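UART drops bytes on the Lashari board above 2000 baud?

grustis_fan, 8 posts

Right, I've been at this since August and I'm losing the will. Small UART receiver in Verilog on my Lashari board, fine at slow speeds, then garbage the moment I push it. 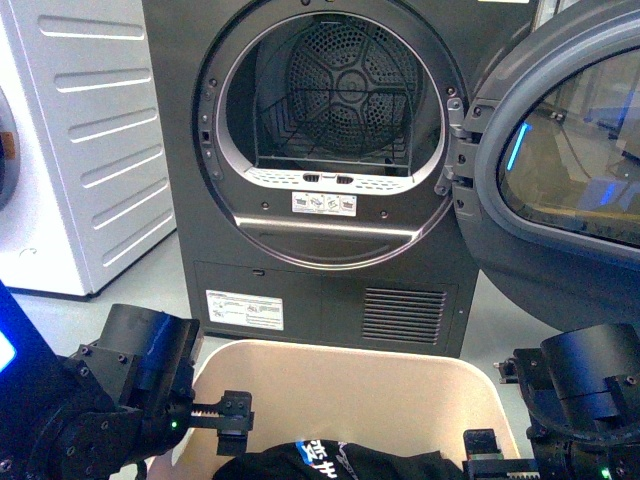 My test pattern is hex 55 over and over, and at the higher rate every few bytes come back shifted by one bit. Simulation is spotless! The divider is set to 862 and I've checked the sum three times.

wukix

Are you running the rx pin through two flip-flops before you touch it? Sounds like metastability to me.

grustis_fan

One flip-flop. Is the second one really going to matter?

wukix

Yes. Add it.

Skatedness

I don't buy that. A missing flop gives you the odd random glitch, and he's getting a steady one-bit slip. I'd bet the counter isn't restarting on the start bit, so he's sampling near the edge and drifting off. Post the state machine.

wukix

Could be both. I've seen single flops do very odd things on that board though, so I'd still fix it first.

Skatedness

Fix it by all means, it just won't cure this.

Radomir Nedeljković

Had the same thing with the Grustis core. Check whether you count 0 to 862 or 0 to 861, that's one extra clock per bit. Small, but worth tidying while you're in there.

grustis_fan

Oh for heaven's sake, it's 0 to 862. And the counter only resets in idle, so Skatedness may have a point (sorry wukix). Will change all three tonight and post the code if it still slips.

wukix

Change them one at a time or you'll never know which it was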